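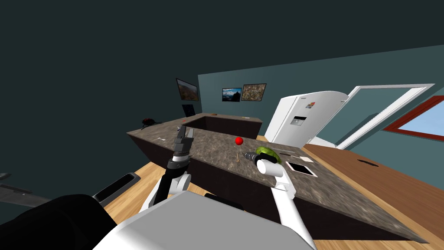

Serkcombe Paddlers and Walkers, minutes of the fall planning meeting, September 30, 2025

Present: Urmila Kashyap (chair), Declan Brophy, Signe Skjelbred, Daithí Flanagan. Eoin Ó Dubhghaill sent his regrets and a very kind note, which Urmila read out.

1. Minutes of the last meeting
Approved, once Signe had pointed out that the canoe landing is at Doherty and always has been. Our apologies to everyone who went looking for it at Edurport!

2. November weekend at Edurport
A lovely long talk about this one. Declan has been on the phone with the lodge and they can hold 50 beds for us, for 2 nights, if we send a deposit of $250. Agreed to send it.
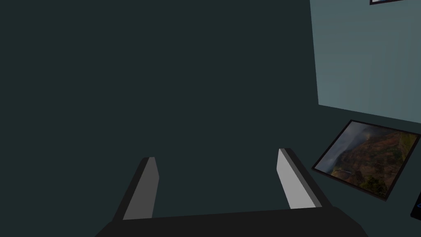

Gripper with its jaws open

Daithí would like the lake paddle to go first, while people are still fresh, with the ridge walk the morning after. Signe worried about the wind on the open side, and after some back and forth (and more coffee) it was agreed that the trip leader will choose on the day.
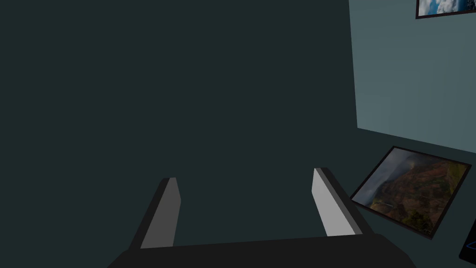
Signe also asked that first-timers be paired with someone who knows the lake, and everybody liked that very much.

3. Boats and gear
The Wuteck trailer needs new lights before it goes anywhere. Declan has a quote for $337 and was told to go ahead, with our thanks.
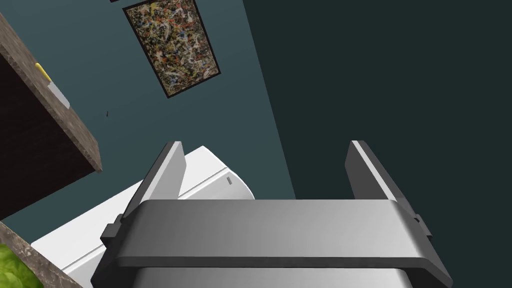 The gripper from above and behind

4. Any other business
Urmila still has a blue fleece from the summer picnic and would dearly love to give it back. Eoin's note offered his big soup pot for the weekend, gladly accepted.

Next meeting in November, at Signe's house.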